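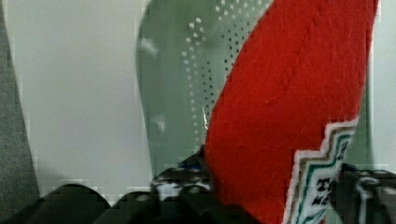
# Kitchen tips I brought home from a robot open day

August 1, 2019

Last month I went with my sister to the open day of the Prustico workshop in Bider. We expected tea, biscuits and a short speech. There was a short speech, but most of the time was given to a demonstration of a robot arm which handles things from a kitchen table. I stood by it for a long time and made notes on the back of the programme, and some of them are more about my own cupboards than about machines.

The regular readers know that I collect tips on this page since the first winter in the new flat. This is tip page number 23.

## Clear the place before you take the thing

The man at the table explained that the arm needs free room on both sides of the object, for its two fingers. If another thing stands too close, the fingers push it over. I thought immediately of my spice shelf, where I put in my hand for the cinnamon and bring down the bay leaves.

So I measured at home. My hand with a jar in it needs 9 cm. I took out every second jar and moved them to a drawer, lying down, with the name written on the lid. The shelf looks a little poor now, but I have not dropped a jar in the two weeks after.

- Leave a gap of one hand between tall things.
- Put the low things in front and the tall ones behind.
- Oil and vinegar should stand at the side of the shelf, where you can grip them from the front.

## Hold tall things low

With a tall object, we were told, it is better to take it near the bottom when the heavy part is there. Then it does not swing so much when the arm moves. I always took bottles by the neck, also the full ones, and my mother did the same. Now I take them lower, and I pour more calmly.

For a slippery bottle I use a wide rubber band, put on twice in the lower third. Wash the bottle first with warm water and a drop of washing-up liquid, and dry it well. On a greasy bottle the band will only slide down.
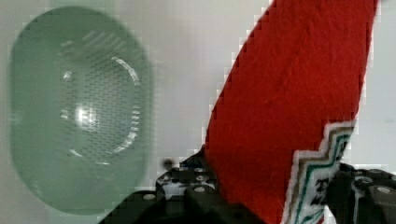 ## Soft things need less force than you think

A visitor asked if the fingers can crush a tomato. The answer was yes, if the force is set wrongly, and that one begins always with little force and adds. This is good advice for people also. When I wash strawberries I now lift them out of the bowl with open fingers instead of pouring all into the sieve. For ripe peaches the same: lift from below, with the whole hand.

Felt and fleece things, for example a tea cosy or pot holders, should not be wrung. Press them flat in a dry towel and lay them in the shade. The small balls of fibre come off with a fabric comb; go in one direction only.

## Give every thing its place on the table

On the demonstration table there were a plate, a cup, a bowl with food in it, a banana and a strawberry, everything on a plain white top. We were told that on such a plain top it is easier for the camera to find the edges. My kitchen table had until now a cloth with a pattern of leaves, and I was looking for the peeler on it every day.

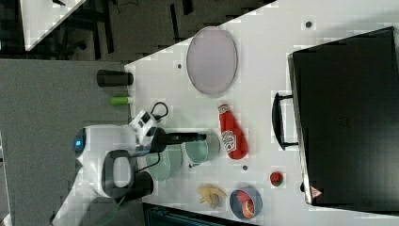

I put the cloth away and use a white oilcloth from Jotesow market, which cost me 164 crowns with the cutting. Small things I can see at once. It is also easier to wipe, only beetroot and turmeric must be wiped immediately. If a yellow stain stays, make a paste of baking soda and water, leave it for up to half an hour and wash it off with a soft cloth.

Light plates on the white oilcloth are less visible, especially for older eyes. For my aunt I put a coloured mat under the plate -- she was pleased with this.

## Try the movement slowly first

Before each new task the arm made the movement once slowly. I do this now with the heavy roasting dish: oven closed, dish empty, I go the way from the oven to the table and see where I would bump. In my case it was the chair.

The next open day will be in December, at the Paulík hall, and children are welcome. Bring warm shoes, the floor there is concrete.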